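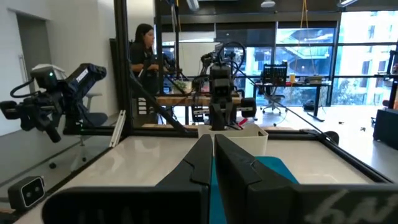 Figure 4.1 White bin on the work surface, with the folded cloth in front of it.

4. Laying out the bins and the blocks

This section explains how to prepare the top of the Brusarska sorting table for one session, how to sort the blocks, and how to leave the table for the next person. It is written for the table in the Plultville room. If you use the Skumulitz table, which has a lower rail, please read section 7 also.

You should have finished section 3 (levelling and cleaning) before you start. If the surface was not wiped since the last session, go back to 3.4.

4.1 What you need

The blocks, in plain wood colour and in orange.
The blue bin.
The teal bin, the one with a cutout handle.
The clear bin.
The white bin with the wide rim, if you work with cloth and not with blocks (see 4.6).
One teal cloth.
The tray for small parts, part number 1724.

All bins are kept on the shelf under the sheet with the table's name. Take out only the bins you will use. Lids are not needed and they should remain on the shelf.

Note: In older copies of this manual the teal bin is called "the green bin". It is the same bin. Nisha Bisht has corrected the labels on the shelf, but some order forms still say green.

4.2 Preparing the surface

1. Look along the white surface from the side, with your eyes low. Dust and small splinters are easier to see in this way, when the ceiling light shines on the surface.

2. Wipe from the far rail towards yourself, in straight lines. Do not wipe in circles. Circles push the dust into the corners, under the black brackets, and it is slow work to get it out from there.

3. Clean the groove of each rail with the dry brush. Small pieces like to stay in the groove, most of all on the long side.

4. Check that the wooden table under the frame is not wet. If you find water there, stop and dry it before you continue, also at the underside of the edge.

5. Let the surface dry fully. A bin with a flat bottom will slide on a damp surface, even when you put it down gently.

Caution: Do not use spray polish on the white surface. It is already glossy, and with polish the blocks slide when you touch them. If polish was used by mistake, wash it two times with warm water and a little dish soap.

4.3 Placing the bins

Put the bins on the far half of the surface and keep the near half free for the blocks. The order from left to right is clear, blue, teal. We have tried other orders and this one gives the fewest mistakes, but the important thing is that everybody who uses the table keeps the same order during one session.

1. Place the blue bin first, in the middle. The other bins are placed in relation to it.

2. Place the clear bin on the left. Leave a gap of 25 mm or more between the bins, so that your fingers can go down between them when you want to lift one.

3. Place the teal bin on the right.

4. Press each bin down lightly with your open hand and try to turn it. If it rocks, there is something under it. Lift it and look.

5. Look into every bin. A block left from the last session spoils the result of the new one, and it is the most usual fault that people report to us.

Note: The clear bin is difficult to see on the white surface. New users put blocks beside it, or push it with the sleeve without noticing. You can lay a strip of coloured paper under its front edge. Remove the paper again when you finish, otherwise the colour can go into the surface with time.

The teal bin is smaller than the blue one and lighter too, and it moves more easily. It is not a fault when it stands a little turned. Correct it only if it touches the rail or the next bin.

4.4 Placing the blocks

The blocks go on the near half, spread out. They should lie flat and not one on top of the other. You may put them in small groups or in short rows, and it is good to leave also a block or two alone, away from the groups. A mixed layout is better practice than a tidy one.

1. Empty the block bag slowly onto the tray first, never directly on the surface.

2. Take out any block with a broken corner or a splinter and put it in the repair box.

3. Move the blocks from the tray to the surface by hand. Mix the plain ones and the orange ones.

4. Keep a free space of one block along the rail. A block which lies against the rail is hard to pick up from the side.

5. Put the empty tray and the bag away, off the table.

Caution: The blocks are wood and they must stay dry. Do not wash them. A dirty block can be cleaned with a soft eraser, the white kind used in schools.

4.5 Sorting

Sort one block at a time. In the standard session the orange blocks go into the blue bin and the plain blocks go into the clear bin. The teal bin is for blocks you are not sure of, for example a plain block with a stain of orange paint. When you sort in the other direction (session B) you exchange the blue bin and the clear bin on paper only, and the bins stay where they are.

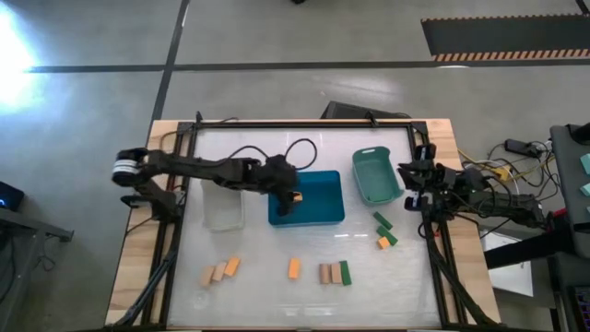

Begin with the blocks which are nearest to the bins and continue towards the near rail. If you begin at the near rail you will need to reach over the other blocks all the time, and they get pushed out of place.

1. Hold the block by two opposite sides, at the middle of its length.

2. Lift it straight up until it is clear of the rim, and only then move across. Dragging a block over the rim makes marks on both.

3. Lower it to the floor of the bin before you let it go. Do not drop it from the height of the rim. The first blocks are the ones that jump, as the bin is still empty and hard at the bottom.

4. If a block falls outside of the bin, leave it where it stopped until you have finished the group you are working at. Then take it as a group of its own.

5. If you put a block in a wrong bin, take it out and lay it back on the near half. Do not move it directly from one bin to the other. On the session sheet, write one line for it under "returned".

6. When the near half is empty, look once more along the rail and behind the bins.

The usual time for a full standard session is 18 minutes for a new user. It becomes shorter quite soon. Please do not hurry it, the sheet has no column for speed.

Note: When the bin is more than half full, the blocks begin to lean on each other and the top ones can roll back over the rim. Stop, shake the bin one time from side to side while it stands on the surface, and continue.

4.6 Working with the cloth and the white bin

The cloth session uses only the white bin. Remove the blocks and the other bins before you start it.

1. Place the white bin near the centre of the surface, with a free strip in front of it where the cloth can lie.

2. Fold the cloth one time and lay it in front of the bin, with the folded edge flat.

3. Smooth the cloth with the side of your hand, from the middle outwards. Small waves are permitted.

4. Pick up the cloth at the fold and put it in the bin. The corners should be inside. A corner hanging over the rim is counted as "not finished" on the sheet.

5. Take it out, open it fully, and fold it again in the other direction before you repeat.

The cloth may be washed at 30 degrees with similar colours. Do not iron it with steam, because it shrinks, and then it does not match the drawing in section 9. A new cloth must be washed before first use for the same reason. The order number is 3538, and Pramanik sends them in packs.

4.7 Leaving the table

1. Tip each bin over the tray, one after the other, and put the blocks back into the bag. Mixed colours in one bag are fine.

2. Wipe the inside of the bins with a dry cloth. Not with the teal cloth, please.

3. Put one bin inside another for the shelf only if they come apart easily. The teal bin goes into the blue bin, but the clear one gets scratched and should stand alone.

4. Write your initials on the session sheet and hang it on the hook.

5. Leave the surface free of blocks, cloth and paper.

4.8 If something is not right

The bins slide when you touch them. The surface is damp, or it has polish on it. See 4.2.

The blocks make pale marks on the surface. These are from the end grain, and they come away with the eraser.

A bin does not stand flat after washing. It was washed too hot. Fill it with hand-warm water, leave it on a flat floor for one night with a book under the water line on each side, outside of the bin, and check it in the morning. If it still rocks, order a new one.

The orange colour rubs off on your fingers. This was seen with the first delivery only. Put these blocks in the repair box and write "colour" on the slip.

The number of blocks in the bag does not agree with the label. Look in the rail grooves and under the table before you change the label.

For questions about this section write to Rajitha Wanigasekara in Plultville, and give the section number in your message.

Section 4 last changed 20 December 2023. Changes: 4.3 note on the clear bin added, 4.6 wash temperature corrected.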